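Kidport Family Rooms
@kidportrooms
June 29, 2024

1/ The table guidelines for the Kidport family rooms have been revised. The new wording applies to all rooms from today. Please read the full thread before your next booking.

2/ The revision concerns drinks, plates and small play items when they share one table. Families asked for clearer rules in May, and the earlier text did not answer their questions. 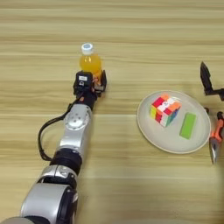 Juice and a round plate on a light wooden tabletop, in both pictures.
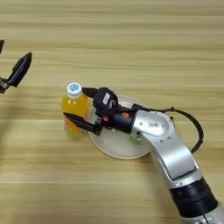

Kidport Family Services, Rooms and Tables Team

3/ Drinks. Juice may be brought into any room in a plastic bottle with a screw cap. Cartons with straws and open cups remain limited to the snack counter. Caps are to be closed whenever a child leaves the table.

4/ Bottles should stand upright, away from the table edge. Please do not lay a bottle on its side, even when it is closed. Labels should be left on so that staff can check the ingredients if a child has an allergy.

5/ Plates. Each table is supplied with plates from the Vokell set. Plates with a raised rim may be used for food or for small items, but a plate is used for one purpose only during a booking. A plate that has held toys goes to the wash rack before any food is placed on it.

6/ Small play items. A Rubik's cube, an eraser, a block or a similar item may be kept on a plate between activities. Small items on the bare tabletop roll off or are swept up with crumbs, and the lost property shelf at the Kocabaş Street rooms is full of them.

7/ Puzzle cubes are lent in whatever state the last child left them. Staff will not solve a cube on request during a session. Children are welcome to return one unsolved.

8/ Tabletops. The wooden tops are wiped along the grain with a damp cloth and then dried. Spray cleaner is not to be used by visitors. Juice should be wiped up promptly, as it leaves a sticky film that a second child will find with a sleeve.

9/ Cloths are kept in the drawer marked Matetti, under the window. Used cloths go in the gray bin. Please do not rinse them in the handwashing sink.

10/ Group bookings. Groups using more than one table are asked to keep food at one and play items at another. Where this is not possible, place the bottle and the plate on the same side of the table and leave the other side clear for drawing or board games.

11/ Printed copies. We have ordered 400 table cards with the revised text in large type. Each room will receive 2 for the wall and 4 for the tables. Old cards with the blue border may be thrown away.

12/ The guidelines do not change the rules on hot drinks. Tea and coffee stay outside the family rooms at all times, including in lidded cups.

13/ Questions about the wording may be sent to Saadet Erdem, Rooms and Tables Team, through the contact form on our page. Please include the name of the room and the time of your booking.

14/ Correction to post 9: at the Kocabaş Street rooms the cloths are in the cabinet beside the door. All other rooms are as stated.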